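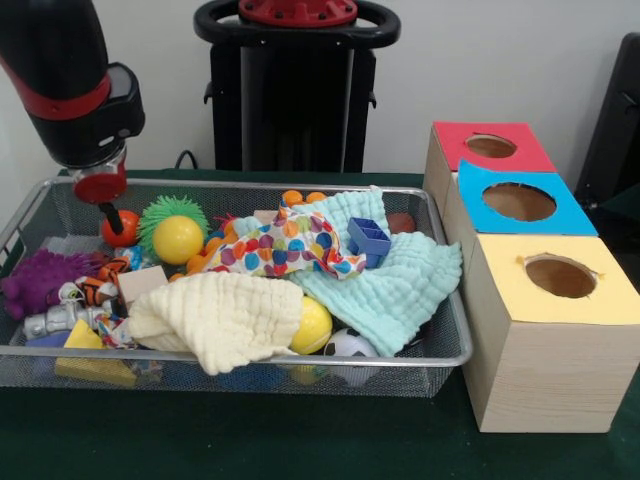

かごの中のおもちゃ。トラのぬいぐるみ、黄色いボールなど

チケット番号:3839
件名:期日どおりに返却された方へ延滞のお知らせが届いてしまう
製品:Toltov 貸出台帳
登録日:3月28日(木)
状態:解決済み

いつもお世話になっております。Zunvilleおもちゃ図書室の貸出係です。以前、会員証の印刷がずれてしまったときにはたいへん親切に教えていただき、おかげさまで今もきれいに印刷できております。その節は本当にありがとうございました。

今回は延滞メールのことでご相談です。返却期日の当日にきちんと返してくださったご家庭に、翌朝「返却期日を過ぎています」というお知らせが届いてしまいます。最初にお電話をいただいたときは、こちらの読み取り忘れかと思って平謝りしたのですが、台帳を開くと返却日はちゃんと当日になっているのです。そのあと別のご家庭からも同じお話があり、これは困ったなと。登録は95世帯ありますが、全員に届くわけではありません。昼間に返しに来られた方は何ともないようです。

試したことを書いておきます。パソコンの再起動、ブラウザの変更、返却の取り消しと入れ直し。入れ直すと画面の「延滞」の印は消えるのですが、送られたメールはもちろん戻せませんし、次の方でまた同じことが起きます。パソコンの時計は合っていました。メールの送信にはColcombeの中継サービスを使っていて、こちらの設定は開設のときから触っておりません。

小さなお子さんを連れて、雨の中を期日に間に合わせて来てくださった方もいらして、そういう方に催促が行くのは何とも心苦しく……。急がせるつもりはないのですが、見ていただけるとたいへん助かります。 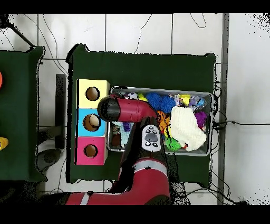 Thanasis Theodorakopoulos:詳しい記録をありがとうございます。昼間の返却では起きない、という一行がとても助けになりました。メールの中継は宛先を受け取って送るだけですので、まずは台帳側を疑っています。お手数ですが、「管理」から「施設情報」を開いて「一日の締め時刻」の値を教えていただけますか。それから、お知らせが届いた方の返却の時刻も、わかる範囲でかまいませんのでお願いします。調べている間は「自動通知」を「一時停止」にしておいてください。予約のご案内は止まりませんのでご安心を。

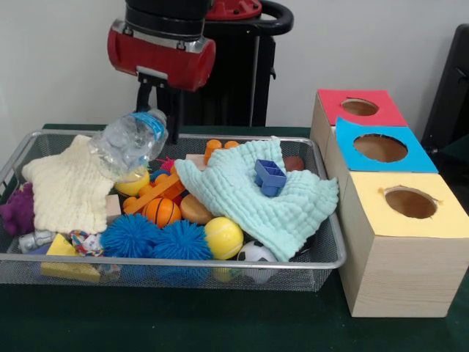
ミントグリーンのタオルと青いとげとげボール

貸出係より追記です。早速のお返事、ありがとうございます! 自動通知は止めました。

締め時刻を見ましたら「18:00」になっておりました。うちは昨年の9月から閉室を19時に延ばしていて、お知らせが届いたご家庭はどなたも、その最後の一時間に返しに来られています。お仕事帰りの方が多い時間帯なのです。ただ、延ばしたときに入口の貼り紙もカレンダーも直して、台帳の「開室時間」もたしかに書き換えたのですが、締め時刻という欄が別にあるとは存じませんでした。先月まで何も起きなかったのも不思議です。

Thanasis Theodorakopoulos:原因がわかりました。以前の版では延滞の判定に返却の日付だけを使っていましたが、先月の更新から、締め時刻より後の返却を翌日扱いで判定するようになっています。画面に出る返却日は実際の日付のままなので、台帳では正しく見えるのに通知だけが出る、という形になっていました。更新案内での説明が足りず、ご迷惑をおかけしました。

次の順で直していただけます。
1 「管理」→「施設情報」→「一日の締め時刻」を「19:00」に変更して保存
2 「延滞の再判定」を実行(対象は更新日以降)
3 延滞一覧に返却済みの方が残っていないか確認
4 「自動通知」を「再開」に戻す

片付けなどで閉室後に読み取ることがあるようでしたら、締め時刻は「23:59」でもかまいません。開室時間の表示には影響しません。 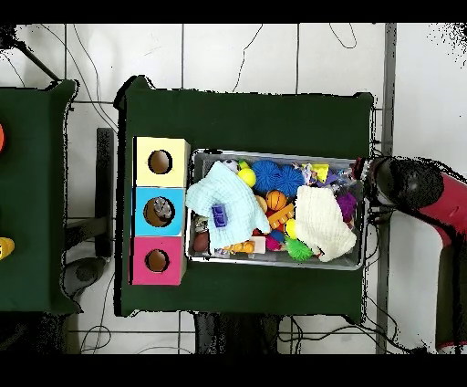
黄色、水色、ピンクの箱とおもちゃのトレイ

貸出係です。教えていただいたとおりに進めて、再判定のあとは返却済みの方が一覧からすっかり消えました。最後のお客様とおしゃべりしているうちに閉室を過ぎることもしょっちゅうですので、締め時刻は「23:59」にいたしました。自動通知を再開して二晩たちましたが、間違ったお知らせは出ておりません。ご迷惑をおかけした方々には、お詫びのお手紙をお渡しするつもりです。

ひとつだけお願いを。Athanasiadis分室でも同じ台帳を使い始めるのですが、締め時刻は分室ごとに入れるのでしょうか。

Thanasis Theodorakopoulos:はい、分室ごとの設定です。新しく作った分室には初期値の「18:00」が入りますので、貸出を始める前に変更をお願いします。開室時間の欄のすぐ下に締め時刻の注意書きを出すよう、開発にも依頼しました。本件はこれで解決済みといたしますが、また何かありましたら、このチケットにそのままご返信ください。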